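About Baltden

Most "about us" pages tell you how much the company cares. We have read plenty of them, usually while trying to work out whether the firm behind one could do the job, and we rarely learned anything. So we'll stick to what we do, what we charge for, and where we think our own trade oversells itself.

Baltden checks home water and plumbing reports. Carol Lambert started it in 2004 after she paid for a "whole-house water assessment" that ended with a salesman at her kitchen table and a quote for a softener. She had soft water already. Her second opinion came from Lajos Halász, a retired plumber, who charged her for an hour and told her to keep her money. He joined her the following May.

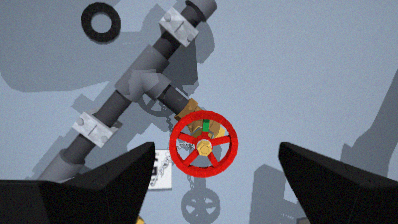
We don't sell filters, softeners, valves or pipe, and we take no commission from anyone who does. Plenty of companies say that. Ask them to put it in the contract. Ours has it on the first page, and if you find we've broken it you get your fee back.

A typical job starts with a report somebody else wrote. You send it to us, we read it, and then one of us comes to the house and looks at the same things. Last year we reviewed 463 reports. A good many were fine, and we said so in a two-line letter. Others recommended a full repipe on the strength of one stained sink. We are not plumbers for hire and won't fix what we find.
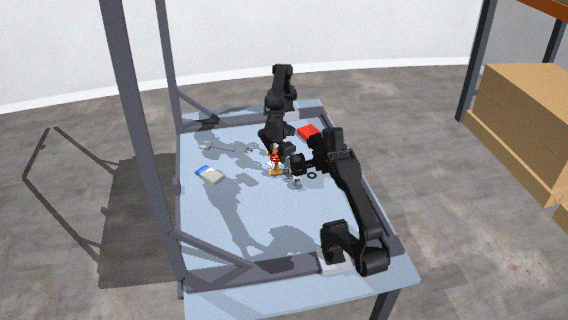 Kirsty Clegg runs the office and handles lab samples. She is the reason we stopped using test strips, which she never trusted and which gave us two different answers from the same tap. Samples now go to an outside lab. It costs more and takes longer, and we're still not convinced every homeowner needs it. If your town publishes a decent water report, read that first. It's free.

Bradley Haworth does the site visits with Lajos. Before this he spent 17 years at Brelleck, selling the kind of service plan he now tells people to think twice about. Phyllis Lockwood writes our letters and takes out any word she thinks a customer would have to look up. 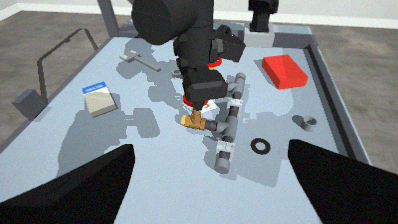 We get asked about leak sensors a lot. Some are useful. We have doubts about the monthly fee, and more doubts about the savings figures on the box, which tend to assume a house that leaks constantly. A bucket under the water heater and a look at your bill will catch a fair amount.

As for awards, we were once offered one. There was an entry fee, and we didn't pay it. Customer reviews are on other people's sites, including a poor one from a man in Mellor who thought our letter was too short. He may have had a point.

Contact: Baltden, Office 3, 1359 Rellik Road. Visits by appointment.
© Baltden. All rights reserved. Back to top
Last updated: September 2020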